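# Chapter 3: The Sorting Project

Each October, students in the second-year automation course at Nodulport Technical College form teams and begin the work that occupies them until the final demonstration. The task is simple to state. An arm must pick up toy fruits and vegetables, one at a time, and move each to the dish named in the instructions. Most teams need the full term to do it well.

This chapter follows the Merora team from its first grasp tests to its last scored run. Readers should have completed the exercises on joint limits and gripper force in Chapter 2.

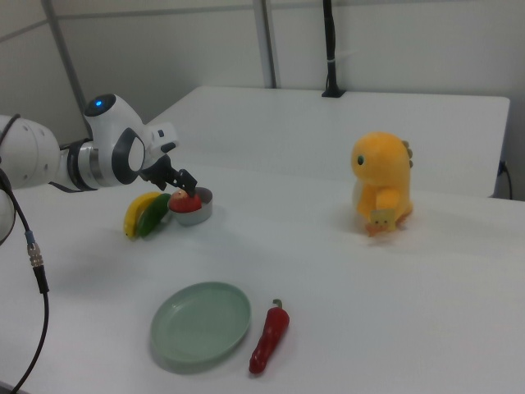 A round object in a shallow bowl is a harder target than it may seem. The fingers must reach past the rim, and the rim limits the angles from which they can approach. Long items such as a banana or a chili pepper raise a different question – where along the length should the gripper close? Section 3.1 takes up the first problem. Section 3.2 covers the second and introduces the log sheet used for all 300 practice grasps.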